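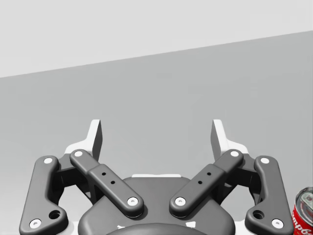

Workshop Tips: Keeping a Parts List in a Database File

Last updated May 5, 2020

A parts list kept on paper works until the second notebook. After that it is quicker to type the contents of the drawers into a small database and search it. The notes below apply to any simple desktop database. The screens in Wikero are used where a menu has to be named, and most other programs have the same commands under similar names.

Set up the fields first

Decide on the columns before typing any records. A list for a home workshop needs a part number, a description, a quantity, a unit, a location and a note. Supplier and price can be added later without harm. Splitting one column into two after several hundred records have been entered is slow work.

Set the part number as text and leave the number type alone. A number field drops leading zeros, so 00417 becomes 417 and no longer matches the code printed on the bag. The same applies to thread sizes and to anything containing a slash, which some programs will convert into a date on import.

Descriptions go in a short text field, which holds up to 255 characters. Put the noun first: "screw, wood, countersunk, brass" sorts next to the other screws, whereas "brass countersunk wood screw" ends up between the brackets and the brushes. Anything longer belongs in the note field.

Units

Use one unit per item and write it in its own column. "2 boxes" in a quantity field cannot be added up. If screws are bought by the box and used singly, record them singly. Cable and timber are recorded in metres, with offcuts under a set length left out of the list altogether.

Location codes 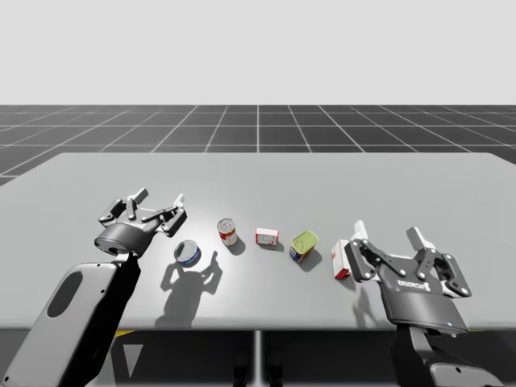 A location code should be short, fixed and readable by somebody who does not know the room. Letter for the wall, number for the shelf, number for the drawer is enough: B-3-12. Shelving from Gaber comes with a slot on each upright which takes a printed strip, and masking tape does the same job on anything else. Large items that stand on the floor need a code too. Where the floor is already divided into squares, as with the white lines on the dark grey floor behind the table, letter the rows one way and number them the other, and the square becomes the code. On bare concrete, chalk a few lines from the door end and paint over them once the layout has settled.

Do not rename a location when its contents move. Change the record, keep the label.

Removing duplicates

Lists joined together from older files always contain doubles. The Guvdale sample file, used for the examples on this page, has 1,687 records and a fair number of them describe the same hinge. Work in this order:

1. Make a copy of the file and close the original.
2. Trim spaces from the start and end of every text field.
3. Put all part numbers into capitals.
4. Sort by part number, then by location, and merge the matching rows by hand.

Automatic merging is available in Wikero under Tools, Records. It keeps the first record it meets and discards the quantity in the second — acceptable for an address book, wrong for stock.

Importing from a text file

Save the old list as comma-separated text with the field names in the first row. Check for commas inside the descriptions; each of these fields must be enclosed in double quotes or the remainder of the row will shift one column to the right. If the program offers a choice of character set, take UTF-8, otherwise degree signs and fractions arrive as rubbish.

Import long files in batches of 1,000 rows. A faulty row is then easier to find, and only one batch has to be repeated. 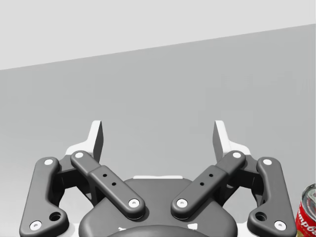 Parallel gripper with two fingers, seen from behind.

Backing up

Close the database before copying it. A copy taken while the file is open may be incomplete and will not always give an error when it is opened again. Keep four copies in rotation and overwrite the oldest, with at least one of them stored outside the workshop.

Rornier drives and similar small units are supplied with their own backup program. It can be ignored; an ordinary file copy is easier to restore on another computer. Once a month open one of the copies, search for a part that was added recently, and check that the quantity agrees with the drawer.

Printing

Print the list sorted by location, one wall to a page, in landscape. Leave the note column off. Pencil changes go on the printed sheet during the week and are typed in together, after which the sheet is thrown away and a new one pinned up.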